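**件名:** Arov端末、連続負荷時にSoCクロックが下限に張り付き復帰しない
**起票:** Jessie Matheson
**起票日:** 2026年9月20日
**製品:** Lemham Arov(評価機、ファームウェア 3月ビルド)
**優先度:** 中

### 現象

ベンチマークを12回連続で実行すると、途中から高性能コアのクロックが300 MHzに固定される。負荷を止めて端末温度が下がっても元に戻らない。再起動すると復帰する。画面輝度、通信状態、充電の有無による差は認められない。

### 期待する動作

筐体温度が40℃を下回った時点で制限が段階的に解除され、通常のクロック制御に戻ること。

### 再現手順

1. 工場出荷状態に初期化し、アカウントを設定せずに起動する。
2. 省電力モードを無効にする。
3. 測定アプリSeneviratneでマルチコア測定を12回連続実行する。
4. 終了後、画面を点灯したまま放置し、クロックと温度を記録する。

### 結果

初回のスコアは3,701。制限に入った後は測定が途中でタイムアウトし、スコアが出ない回がある。温度センサーの値は放置中に正常に下がっており、センサー自体の固着ではないと考える。制限解除のイベントはカーネルログに出ていない。

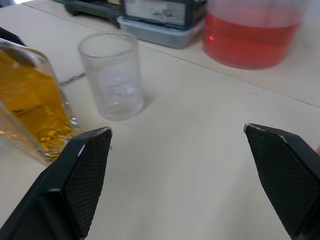
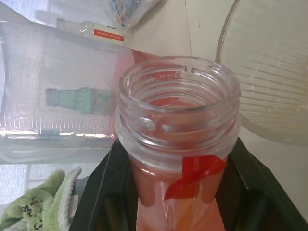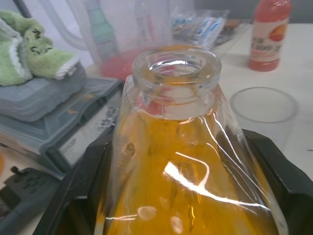
Rokeya Jayawardena:ログを確認しました。温度側のトリップは解除されていますが、cpufreqの上限値が書き戻されていません。熱制御デーモンが解除通知を受ける前に再起動している可能性があります。次の2点をお願いします。

- デーモンのPIDを測定の前後で比較
- `scaling_max_freq` の値を制限中に手動で元へ戻し、クロックが上がるか確認

**Jessie Matheson:** 両方実施。PIDは測定の前後で変わっている。手動で上限値を書き戻すとクロックは直ちに上がり、その後の測定も完走した。SoCやファームウェア下層の制限ではなく、デーモン側の状態管理の問題と見てよいか。

**Rokeya Jayawardena:** その見方で合っています。デーモンは起動時に現在の上限値を「既定値」として読み込むため、制限中に再起動すると300 MHzを既定値とみなします。再起動の原因はログバッファの確保失敗でした。修正版では既定値を設定ファイルから読むように変更し、バッファの確保に失敗しても終了しないようにしてあります。

**Jessie Matheson:** 修正版を適用し、同じ手順で再測定。放置後に上限値が元に戻ることを確認した。PIDの変化なし。Prultbergの評価機は基板が異なるため未確認。

**状態:** 修正確認済み(Arov)/Prultbergは別チケットで継続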